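**Shared room in Trollau gets its linen in order, and a shelf full of appliances looks for new kitchens**

Trollau, February 2021

The household exchange in Trollau has started to sort the stock that came in over the winter, and the first list of things to give away should be ready before the end of the month. The exchange lends and gives kitchen appliances, small furniture and home textiles to people who move into the area with little of their own. In January it received 178 pieces of cloth, mostly table covers, towels and cushion covers, from a guesthouse in Lukow that has closed.

The cloth is the slow part of the work. Every piece has to be opened, looked at on both sides, and put into one of three groups: ready for use, to be repaired, or to be cut for cleaning rags. Selina Kaufmann, who coordinates the exchange, said that the guesthouse had stored everything in mixed bags, so that good table covers were lying together with old dusters. After the first days of sorting, 58 pieces were marked as ready for use.

The pale yellow cloths belong to the more popular things. They are of the kind that many people here remember from their grandparents' kitchen, and several households had already asked for them when the bags arrived.

The room where the sorting is done is also the place where visitors wait and where the appliances are kept. A tall white metal shelving unit stands along one side, and in front of it are the seats: a pink padded lounge chair with a quilted back and an orange-yellow cushion, a black office chair with a mesh back, and a bench covered in pink and white checks. The seats are not for giving away at the moment, although people ask for the bench quite often.

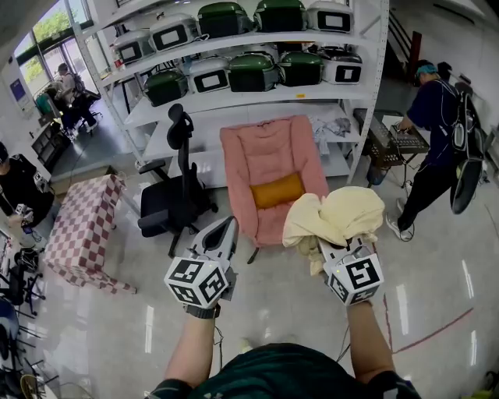

Flurina Ammann would like the exchange to lend the bigger table covers also for one evening only, for birthdays and similar occasions, because a family needs such a cover perhaps two times in a year and the rest of the time it lies in a drawer. She proposed this in writing in January and has not yet received a final answer. Kaufmann said that the idea is good, but the washing between two loans has to be paid by somebody.

Washing is in fact the largest cost. The exchange has no machine of its own and brings the textiles to the laundry Baumgartner, which gives a lower price for full loads. For the past year the bill was 2198 euros, more than was spent on repairs of appliances. A small collection box at the entrance covers a part of this, and the rest comes from the membership fees.

The boxy appliances on the shelves, in white and dark green, will be given out under the same rules as before. A household can take one large appliance and keep it as long as it is needed. Whoever does not need it any more brings it back clean, with the cable and, if possible, with the instructions. Missing instructions are a frequent problem. The exchange now keeps copies in a folder, sorted by maker, and a visitor can take a photo of the pages.

For the textiles the rules are more simple. Cloths, towels and cushion covers are given without return. Each household may choose up to five pieces on the first visit. The pieces for repair go to a sewing circle, which meets in the same building and has asked for cotton thread in light colors – yellow and cream above all. Finished pieces come back to the room and are added to the list.

It was also discussed if the cloth should be ironed before it goes on the shelf. Until last year it was always ironed. Now the plan is to fold it by hand directly after it comes from the laundry, and to iron only the table covers. The checked cloths in yellow and white do not need much attention, as small creases are hard to see in the pattern.

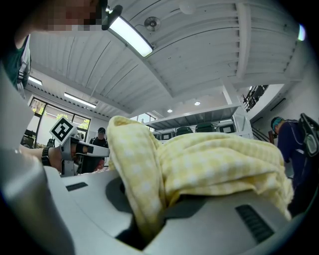
Folding in thirds is better than folding in half, in the opinion of Notburga Eder, because the middle crease then does not run over the center of the table and the pile stays straight on a narrow shelf. Her short letter to the exchange also asked that the size should be written on a paper strip around each table cover, so that visitors do not have to open all of them. The paper strips will be tried with the next load from the laundry.

The list of available things will hang at the entrance, and it will also be sent by e-mail to the 100 registered households. New households can register at the door with a name and a phone number. A proof of income is not asked.

Further donations of textiles are stopped until the bags from Lukow are finished. Appliances are still accepted if they work and if the cable is not damaged. Blankets and pillows can be given to the Wakora store on the other side of the railway line, which has more space and a dry cellar.

Questions about single pieces are answered by Brenda Retamal during the opening hours.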